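Ladcombe bench, April. Gripper strip-down, part two

Right, the sticky finger. It had been getting worse since we shifted everything over from Prenmont, and this morning it finally bothered me enough to get the small screwdrivers out (the good set, which Tamer Dabbas had put back in the wrong drawer again, thank you Tamer). Closing was fine, opening was fine for the first half, and then one side lagged and caught up with a little jump. You could hear it more than see it.

Took the links off one at a time and laid them out in order on a tea towel. Two of the screws had worked loose and one was done up so tight that the link could hardly swing on it, so I reckon that was most of the trouble. I cleaned the joints with a dry brush, put a dab of threadlock on each screw and nipped them up by feel, then backed off a hair until the link would drop under its own weight. No grease! We tried grease at Prenmont and it picked up every bit of fluff in the building.

Then back on the arm, closing force set to 70, and over to the red block and the wicker basket for a check.

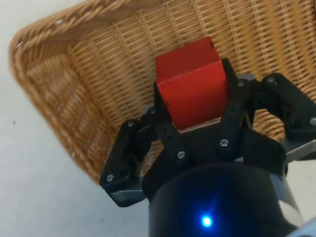
I've left the force at 70 for now. It was 101 when I opened the settings page, and I have no idea who picks a number like 101, but it was a lot more squeeze than a small block needs and it can't have been kind to the joints. If somebody wants it higher for the heavier Tisberg parts, please write it down in here first and put it back after.

Other things while I had the arm still. The cable had a twist in it near the top, so I unplugged it, let it hang straight and plugged it in again with a bit more slack. I also went over the table clamp (quarter turn on one bolt, the rest were solid) and re-taught the drop point, as the old one had us coming in lower than I liked over the rim. It's higher now, and I slowed the last bit of the move to 200 on the speed setting. It was 300 before, and it always looked rushed to me.

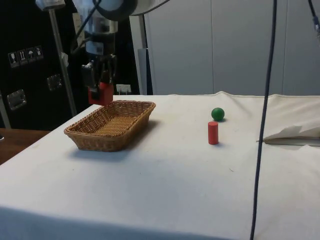
Mirta Godoy read this over my shoulder at tea and reckons 200 is too cautious, she'd go straight back to 300 once the threadlock has had a night to cure, and she wants the loose screws checked every month from now on instead of whenever one of us gets annoyed. Fair enough on the screws. On the speed I'd like a few days at 200 first, and then we can argue.

Still to do: order spare link screws from Qudah (we're down to the odd ones in the jam jar), mark the screw heads with paint pen so we can spot one turning, and find out whether Hadi Boutros still has the old settings sheet. Arm is parked, power off at the wall, tea towel is in the wash.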